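Who Gets Saturday Off? Shift Bidding and the Seniority Rule at Rotness Linen
Project report, Labor and Employment Relations, submitted 2023-12-23

1. Where this started

My original proposal promised a comparison of shift bidding at six employers in three industries. My instructor wrote "ambitious" in the margin, and I took it as praise for about a week. What follows is a study of one industrial laundry, one union contract, and one clause in it, Article 14, which takes up less than a page and produced 143 grievances over the period I looked at.

Rotness Linen washes sheets and towels for hotels. It runs two plants, Clello and Elton, under a single collective agreement. Workers bid on their shifts twice a year. The agreement says bids are awarded "by seniority, ability being sufficient." Those last three words did most of the work in this project, and I suspect they have paid for somebody's boat.

2. What I had to work with

The local let me read its grievance log, with the names blacked out. The log had 1,011 entries in all, covering everything from missed overtime to a long-running dispute over the temperature of a break room. I pulled out the ones that cited Article 14. I also sent a short survey to the 248 workers in the bargaining unit and got 41 back, one of which was blank except for the word "no." I have counted it as a response.

Management declined to be interviewed but did send me the employee handbook, which I already had.

3. What the clause says and what people think it says

Most survey responses treated Article 14 as a straight seniority rule: the longest-serving bidder gets the shift. Supervisors read it as a seniority rule with an escape hatch. If a senior worker bids on the press line and the supervisor decides she can't run a press, the shift goes to the next name down.

Nothing in the contract says how ability is to be judged. Clello uses a checklist. Elton uses the supervisor's opinion, which in the written denials tends to come out as "not a fit for this line." I read that phrase so many times that I started to feel unfit for the line myself.

Elton produced far more of the bidding grievances than Clello did. I would like to say the checklist explains it. The plants also differ in machinery, turnover, and how close they are to a bus stop, and I can't separate those with the data I have.

4. The Leblanc award

The one Article 14 case that went all the way to arbitration is known in the local as Leblanc, after the street where the hearing was held. A worker had been turned down for a day shift on the grounds of ability, although she had been doing the same job at night. The company argued that days were busier. The arbitrator asked whether the machine was different during the day. It was not.

She got the shift and the back pay differential. The award also said that "sufficient" means able to do the job after a normal period of getting used to it, and that it doesn't mean being the best available. People quote this at Elton a good deal. The written denials got longer after Leblanc without becoming any more specific.

5. How ability could be measured

Ability is an awkward thing to put in a contract, and the parties at Rotness have mostly dealt with this by leaving it out. 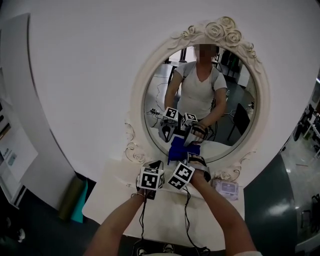 A work test sounds like the fair answer, and several survey responses asked for one. The trouble is deciding what to record, and how much of it. A stopwatch tells you how fast somebody folds and very little else. At the far end you could have both hands fitted with tracking rigs, printed marker cubes on top and black cables hanging down past the front of the table, and you would learn a great deal about where the hands went. I doubt an arbitrator would know what to do with it, and I can imagine the grievance it would set off. Clello's checklist falls somewhere in between. It has nine items, it is filled out in front of the worker, and a steward can ask to see it.

6. Recommendations

Elton should adopt the Clello checklist before the May bid. Denials should name the task the worker can't do. The definition from Leblanc should go into the text of Article 14 so that it no longer lives in a photocopy taped inside a locker.

7. Limits

One employer, a thin survey, and no interviews with management. The grievance log records only people who were annoyed enough to file. Workers who lost a bid and shrugged are missing from this report, and so are the other five employers.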